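Facilities > Shared Rooms > Table Checks > Room 109

Shared Room Table Check, Room 109
Site: Mevbridge
September 9, 2021
12 comments | 3 shares

Result: pass with three remarks. The form is the usual Allinwood one. I write the comment under each point, so the next inspector can follow my thinking.

1. Table stands firm
OK. I pushed on all four corners and it did not move. One foot pad is getting thin – please order a new one before November.

2. Table cover
OK. The blue carpet covering is flat and I felt no raised seam with my hand. Please continue with the dry brush only, the wet cleaner makes it smell.

3. Items left on the table
Remark. A bottle was lying on its side, and next to it a purple and white carton with the flap torn open. Bottles must stand up with the cap closed. An opened carton should go to the shelf or to the paper bin.

Also one small green sachet was near the placemat. The print is in Chinese and I can not read it, so I did not decide if it is food or not. Please ask Xu desk for a label in English. 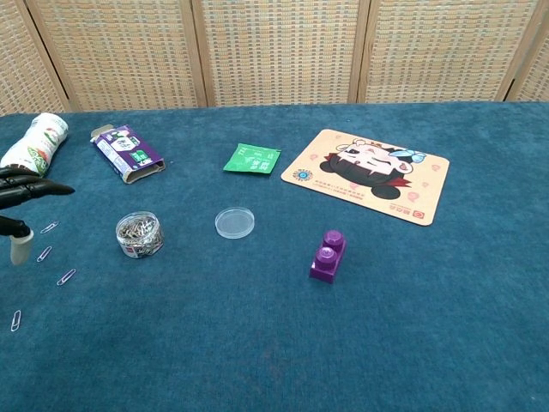 4. Placemat
OK. It is the one with the cartoon girl. It was lying at an angle, this is not a fault. Wipe both sides on Friday.

5. Walkway and door
Remark. The door closes too fast. Work order 1429 is still open.

6. Wall sockets
OK. Covers are tight.

7. First aid box
Remark. Plasters are almost finished. Refill from Grodurik store, shelf 44.

Next check: November, same form.

Related items
Table Check, Room 407
How to store opened cartons
Door closer adjustment, short guide
Old forms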